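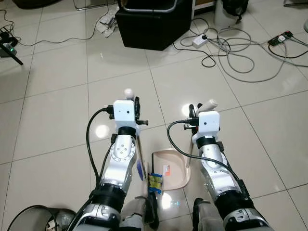
Residents will notice the change most at the kerb, according to Yamila Figueroa, and the first month will decide whether they stick with it. Acuña council voted last night to move household rubbish collection from weekly to fortnightly, starting in January. Food scraps will go in the green bin and be picked up every week.

The council put the yearly cost of the present service at $47 per household above the regional average. Figueroa told the meeting that most of the gap comes from landfill charges, which are set by weight.

A trial in the Flevia estate covered 1114 households and ran through winter. Landfill weight fell by almost 30 per cent over the period. Contamination of the green bins – mainly soft plastics and food packaging – was highest in the opening weeks and then levelled off.

Chip packets, lolly wrappers and other small foil-lined packaging will still go in the red bin. So will floor sweepings, vacuum dust and broken crockery. None of these can be composted at the Jitico plant, which rejects a full truckload if the load fails inspection.

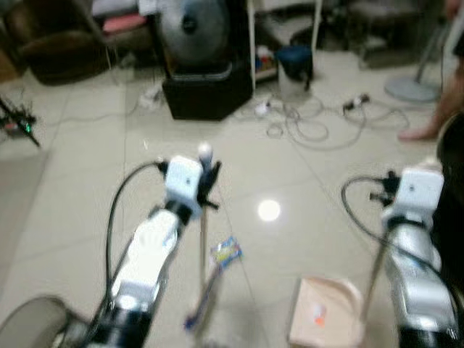
Larger bins on request

Households of six or more, and those with a child in nappies or a medical need, can apply for a larger red bin at no charge. Other households will pay a yearly fee, to be set in the next budget. Applications open in November.

Councillor Vicente Salinas voted against the change. He said the trial area was made up of detached houses with side access, and the results should not be applied to flats. An amendment to exempt buildings with shared bins was lost by 3 votes.

Kitchen caddies and a first roll of liners will be delivered before the new timetable begins. Replacement liners can be collected from the library and the Prarix Street depot.
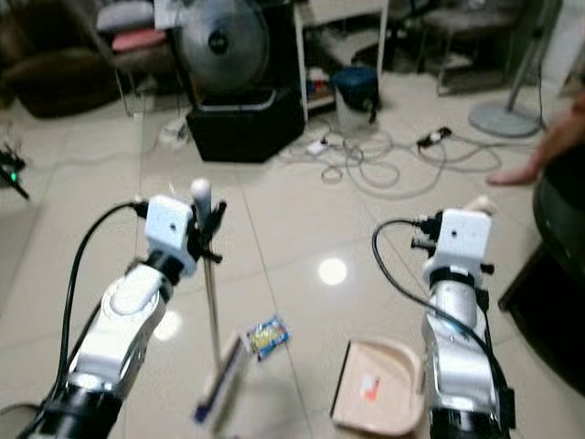
Does the recycling collection change as well?
It stays fortnightly, and will fall in the week opposite the red bin.

Bins should be out by 6 am. The calendar for each street will be posted with the December rates notice.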